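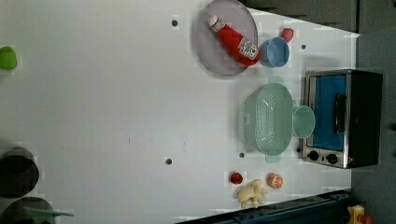 Anselmo Echeverri wrote:
So if I've followed the first post, you let people drive the arm however they fancy, then go back afterwards and write down what they did? And you're calling the label an instruction even though no one was ever given it. I'm not convinced that's the same thing at all. Someone told to put the strawberry on the plate moves differently from someone who just happens to put it there.

Mulugeta Feyisa wrote:
Yep, you've followed it. We've been calling it Okurow, and the whole method is basically that: free play first, labels later. We chop the play into short clips and whoever's labelling types one sentence for each, as if they'd been asked to do it. Almost 2,000 clips so far, all on toy kitchen stuff.

You're right that play looks different, by the way. People wander. They go for the ketchup, change their mind, go for something else. With Prultavura (the scripted set we trained on before) every demo is a straight line from A to B, and the policy we got from it was lovely until anything slipped. Then it just sat there hovering over the table like it had forgotten why it came in.

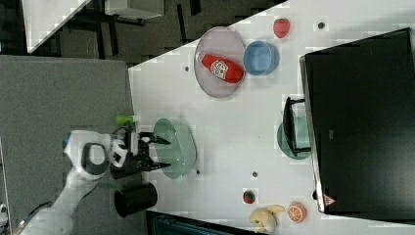
The play policy doesn't do that nearly as much. If it misses a grasp it backs off and has another go, and I'm fairly sure that's because the play clips are full of missed grasps that somebody then sorted out. On the 13 test instructions it got 57 per cent of tries right. Prultavura policy was well behind on the same ones. Same network for both, same training time.

grommet_ann wrote:
Is that 57 averaged over all the instructions, or are a couple of easy ones carrying it? We had a number like that once and when we split it up, half the tasks were at nil.

Mulugeta Feyisa wrote:
Averaged, and yes, there's a spread. Anything that's "pick up the X" is decent. "Put X in Y" is all right if Y is big. Anything to do with the colander is rotten, because the fingers catch the rim and the whole thing slides. I'll put the full table up once I've tidied it – it's a spreadsheet with my swearing in the notes column at the moment.

Anselmo Echeverri wrote:
Still think you've changed two things at once. You've got play versus scripted, but you've also got mistakes versus no mistakes. What happens if you take scripted demos and leave the fumbled ones in? I bet you'd get most of your gain back without any of the relabelling faff. We binned loads of fumbled demos at Drindari and I've regretted it ever since.

tinlid wrote:
+1 to that. Relabelling costs money too. How long does a clip take to label?

Mulugeta Feyisa wrote:
14 seconds for a clip once you've got your eye in, slower when you start. It's dull but I quite like it with the radio on.

Anselmo, fair point and I haven't run it. Prultavura threw its failures away before I ever saw them so I can't just put them back. I could collect a new scripted batch on the same table and keep everything. I don't think you'd get all of the gain, mind. Half of what I like about play is that the arm starts each clip from some odd spot, wherever the last bit left it, and scripted demos nearly always start from home. 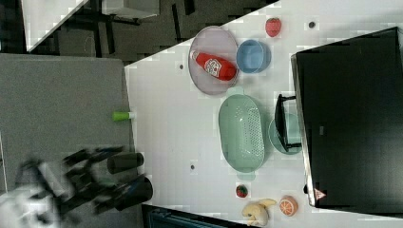

Ketchup on its plate, colander in the middle, arm moving at the edge of the table.

grommet_ann wrote:
Random start positions for the scripted batch then? Cheap to do and it'd knock that argument on the head one way or the other.

Anselmo Echeverri wrote:
What she said. Three sets: scripted clean, scripted with fumbles and random starts, play. If play still wins I'll shut up about it.

tinlid wrote:
Would pay to see that. Also who's doing the labels? If it's one person they'll write "place" every time and your policy won't know what "pop it on" means. Ugwu had exactly this problem, it fell over on "stick".

Mulugeta Feyisa wrote:
Two of us, and we do both say "put" far too much. Might get a few other folk to redo a chunk of them and see if the wording matters.

OK, three sets it is. I won't get the arm for long enough until May, so don't hold your breath. I'll post whatever comes out, even if Anselmo's right.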